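Home | News | Business | Schools | Events | Contact

Print this story | E-mail this story

Merkwood workshop teaches robots to put a table together

29 February 2024

MERKWOOD – Anyone who has ever knelt on the living room floor with a table leg in one hand and the instructions in the other will have some sympathy for the newest students at Clindamgate, the small robotics workshop in Merkwood, where a two-armed machine has been spending the winter learning how furniture goes together.

The project is called Fluvevex, and the idea behind it is a homely one. A person guides the arms through the job, fitting the legs to an upside-down plastic table, and everything the cameras and joints pick up along the way is saved as one example.

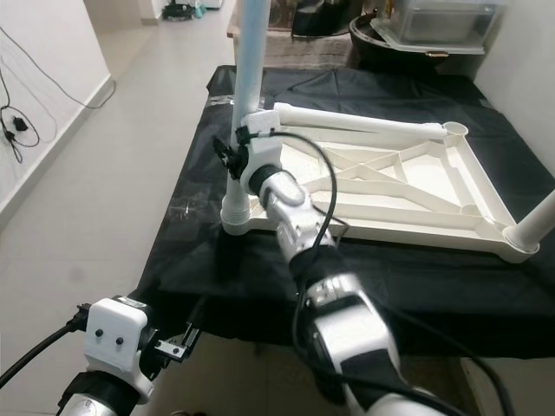 So far the team has saved 1,082 of these examples, and after a good deal of patient watching and rewatching it has kept 976 of them for the learning system to study. The rest were set aside, mostly for dull reasons such as a camera that stopped recording partway through (the workshop is quite cheerful about this, and says a clumsy try is often worth keeping if it ends well).

Each example takes a few minutes, and the people doing the guiding work in short turns, as it is more tiring than it sounds! There are 43 of them on the list now, a good many from right here in town, and newcomers get an afternoon of practice before any of their work is saved.
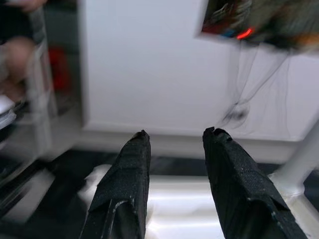
The close-up views from the grippers matter a great deal, the workshop says, for those last fiddly moments when a leg has to meet its socket. In March the group plans to move on to a folding stool and a small shelf, and it hopes to share the whole collection with other labs once the notes that go with it have been tidied up.

Contact the newsroom | Copyright 2024 Merkwood news pages | Back to top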